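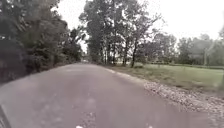
Page 2 of 11

Progress report to Nesska, Path Advertising Pilot
Submitted by Grekum Outdoor, 30/12/2024

The grant paid for advertising bikes and poster panels for small firms in Flilanov. We sold 199 poster weeks in the period. Most went to food shops and repair businesses booking outdoor space for the first time. Printing costs came in under budget. Rider wages did not, and the overspend is set out on page 4.

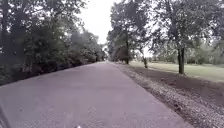
Panel bookings picked up in November after we cut the minimum term to 2 weeks. Static panels need a clear view on the approach. Where trees and shrubs come right down to the asphalt on the left, we would place them on the lawn side.
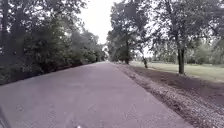

Leaflet handouts reached 1,095, short of target. Riders lost time reloading at the depot, so each bike now carries a full day's stock. They also need somewhere to pull over while they talk to people, and the strip of gravel and leaf litter beside the path would do for that.

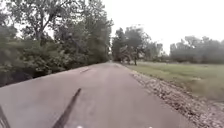 Nwankwo wrote that the shorter term was the only reason they booked, and that they would like the same poster on two bikes next time. We have quoted for this and are waiting for an order.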